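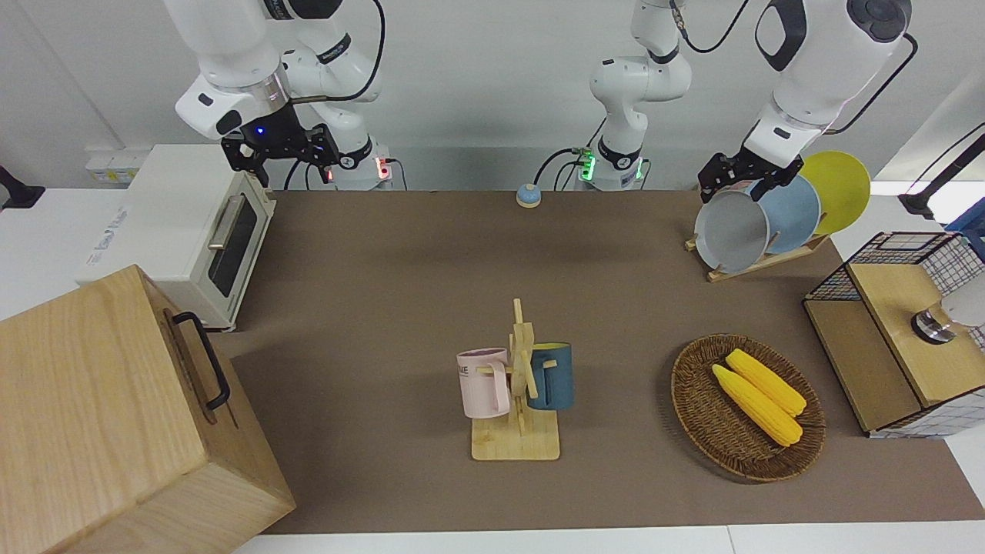

Adhiambo Nzioka did not expect to be offered the lead in "Hallier." She had gone in to read for the sister, a part with four scenes and one good speech, and she had already accepted a theater job for November. Her idea of the movie came from the two pages she had been sent, in which a woman stands in her late mother's kitchen and decides what to keep. There was a gray plate upright in a wooden dish rack, the script said, and the sister was supposed to look at it for a long time before speaking. "I practiced that at home," Nzioka says. "I looked at my own dishes until my roommate asked if I was all right."

The director, Salim Mwaipopo, let her finish the reading and then asked her to come back after lunch and try the other role. She got the call that night. The theater company let her go without a fight, which she still feels a little guilty about.

"Hallier" follows two sisters who inherit a failing ferry business from their mother and disagree about whether to sell it. Nzioka plays Rumano, the older one, who has spent most of her adult life away and comes home believing the matter will be settled in a weekend. Sharon Makori plays Losta, who stayed. The title is the name of the boat.

It is Mwaipopo's second feature. His first, a prison drama, played at a few festivals and then went straight to streaming. Nzioka had seen it and liked it, though she says she was nervous about his reputation for long takes.

"There is one in this movie that runs 7 minutes," she says. "It's just Sharon and me on the deck, arguing about money. We did it over two days. The first day the wind was so strong that none of the sound could be used, so we came back and did it all over. By then I was tired of my own voice, and I think that helped the scene."

The two actresses had met once before, at an audition that neither of them got. Mwaipopo put them in a rented house for three weeks before filming and asked them to share the cooking.

"Sharon cooks, I wash up," Nzioka says. "That was decided on the first night after she tasted my rice. We didn't rehearse much in that house. We'd read a scene after supper and then watch TV. But by the end I knew what she looked like when she was annoyed and trying to hide it. I used that all the time." 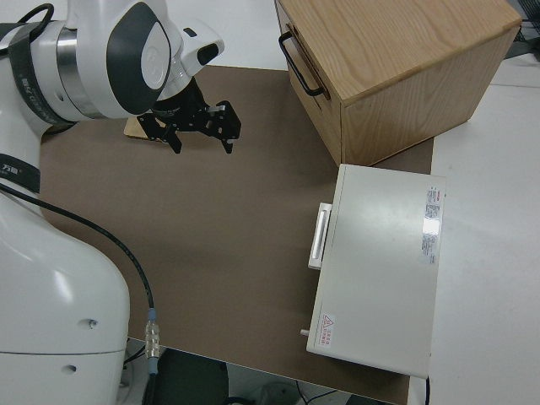
She is less relaxed when talking about the ferry itself. Nzioka does not swim well, and the script called for her to go over the side in the last third of the story. A stunt performer was hired. Nzioka asked to do the part of the shot that shows her face.

"I took lessons for a month," she says. "Gaurav was very patient with me. The water was up to 110 feet deep where we were anchored, and he told me that number before we started, which I did not need to know. I asked him later why he said it. He said most people would rather hear it from him."

Gaurav Mittal coordinated the stunts and the work on the water. The shot was done in two attempts, and the second is in the movie.

Emmanuel Wanyama, who wrote the screenplay, was on the boat for most of the shoot. Nzioka says he changed lines up to the last minute, often to make them shorter. Her longest speech, in which Rumano explains why she left, started at a page and a half. What remains is four sentences.

"I was upset about it," she says. "I had learned the whole thing. I went to Emmanuel and argued for it, and he listened, and then he took out another sentence. When I saw the finished cut I could see what he meant. I would still like to have half of it back."

She has seen the movie with an audience only once. She sat at the back near the door and left before the questions. Her mother, who was with her, stayed and raised her hand.

"She asked Salim why the house was so untidy," Nzioka says. "She said her daughter was raised better than that."

Nzioka starts work soon on "Maksymiv," a limited series in which she plays a county prosecutor. The filming is all on land. She has also told the theater company that she is free next season if they still want her, and they have sent her a play to read.

"Hallier" opens in theaters on May 3, 2021.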